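Notebook, open day at Burkdale
June 2022

Writing this up tonight while I still remember which demo was which, because last October I waited a week and my notes from the vendor visit were basically useless. Sorry in advance for the length! Skip to the bottom if you only want the stuff to try.

So, Burkdale opened up their automation lab for the afternoon and I went over with a bag of granola bars and a list of questions from our group chat. Parking was a mess. They had put us in the overflow lot behind the gym, and the walk from there is longer than the map makes it look. I missed the welcome talk completely and walked in on a guy from the group who was halfway through explaining why they do nearly all of their cable work in simulation first. I'd say there were almost 40 people crammed in front of the big screen, and the room was HOT.

The project is called Nullo. It's cable handling: pick up the loose end, bring the connector over to where it belongs, plug it in, let go. Sounds dull until you've tried to get an arm to do it (we have, see the sad pages from the spring). They run the whole thing in a simulated room with one arm on a table, and you could walk up and ask them to load whichever scene you wanted. I asked for the one with the rack.

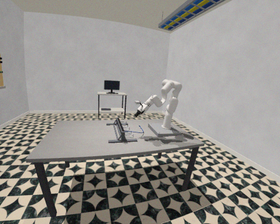 They reset it a bunch of times for us, and each time the cable came up with a slightly different lay. That's the part I was jealous of. Our own sim has the cable as a chain of stiff little links and it behaves like a bike chain, it flops in one direction and then sort of locks. Theirs had 50 segments at the default setting and you can turn it up if you've got the patience. I asked how much it slows things down and the answer was "a lot, so we don't," which I respected.

Other stuff I scribbled during that half:

They change the room between runs. Floor, walls, lights, all of it gets swapped so the model doesn't get attached to one background. The floor tiles that day were pretty loud, and a kid next to me said it looked like his grandma's bathroom. I'd like to steal this for our setup. We've been training on the same boring gray floor since forever and then we wonder why it gets confused in the back room.

A full batch for them is 900 runs. We do far fewer and then argue about the results for two weeks, so maybe there's a lesson in there.

The arm never starts from the same pose twice. I knew this was good practice and I still haven't done it. Putting it here so I feel guilty: DO IT.

After the break (lemonade, very good, and those thin ginger cookies) they switched over to the gripper view. I'd only ever worked with a camera set off to the side, so I spent a while just getting my bearings with the fisheye. Things near the rim bend like crazy and my brain kept wanting to straighten the table out. But you do get a really nice look at the fingers and whatever's hanging above them, and for plugging something in, that's pretty much what you care about.

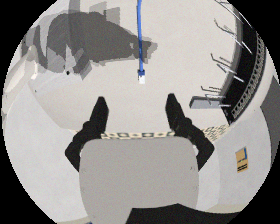 LAB NOTES > GRIPPERS & CABLES

I asked if they undistort the picture before the model gets it. They don't. They tried it both ways and couldn't see enough difference to justify the extra step, so the model just learns the bendy version. I want to check that ourselves before I believe it, mostly because our lens is cheaper and I don't trust it near the rim.

Shadows came up too. Somebody behind me asked if the arm's own shadow ever throws it off, and they said yes, early on, all the time, and what fixed it was moving the lights around between runs. Same trick as the floor. I'm starting to think half of their secret is just shuffling everything and going to lunch.

There was a short bit on Grastico, their scene-loading tool. You write out what's on the table in a text file and it builds the room for you. I liked it, though the error messages are terrible (they loaded a bad file on purpose and it printed a single word). They said we can have a copy once they've cleaned it up. I'm not holding my breath but I put our names down.

I also got talked into trying the manual controls, with people watching. I did 3 tries at moving the gripper over to the connector and I'm not writing down how they went. The stick is way more sensitive than ours.

To do:
- Random start pose. For real this time.
- Swap floors and lights in our sim, even if it's only a handful of textures.
- Ask about the segment stiffness numbers, I wrote them on my hand and then washed my hands.
- Mount the spare fisheye on the wrist and see what we get.
- Return Osei's adapter box, it's been in my trunk since the last visit.

Tags: robots, simulation, cable handling, open days, site visits

Comments

gearlash: Did they say which way they randomize the lights, position only or color too? We got burned by color once.

benchrat: We tried a wrist fisheye last year and the mount kept working loose. Use thread locker. Also jealous about the cookies.

author: @gearlash they only talked about moving them, I didn't think to ask about color. Will add it to my email. @benchrat thanks, buying some tomorrow!

mopcloset: the spare fisheye has a scratch on it fyi, other one is in the drawer under the scope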